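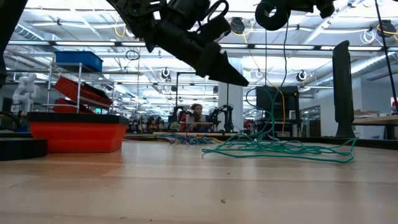
## Rope day, a thread

**1/** Big green rope day! I've wanted to sort this lot out for ages and I finally have a whole table to do it on. Look at that green though. Gorgeous.

**2/** It's all spread out in loose loops first, right across the middle. I used to start yanking at whichever end I found and made it so much worse. Now I open the pile up, slowly, and only then go looking for ends.

**3/** There's a tangle of cables behind it as well — blue, with some yellow and green in there. One thing at a time. (I love a cable tangle too, I'll admit it.)

**4/** Regula Hubmann taught me the figure-of-eight coil last July and I've been showing it to everyone since. Over, under, over, under, and it pays out without a single twist. Try it!!

**5/** Red trays are my favourite thing in the whole place. One on the table, two more on the shelves at the back with the blue bin up top. You can spot them from miles off.

**6/** Someone asked how long a coil takes me. My best is 13 minutes, for a rope a good deal shorter than this one. No promises today.

**7/** Also, can we talk about this tabletop? Pale wood, lovely to work on. It wants a wipe, there are crumbs.

**8/** Right, kettle, then rope. If you've got a better way of storing long ones, tell me — I've got hooks and I'm very willing to be converted.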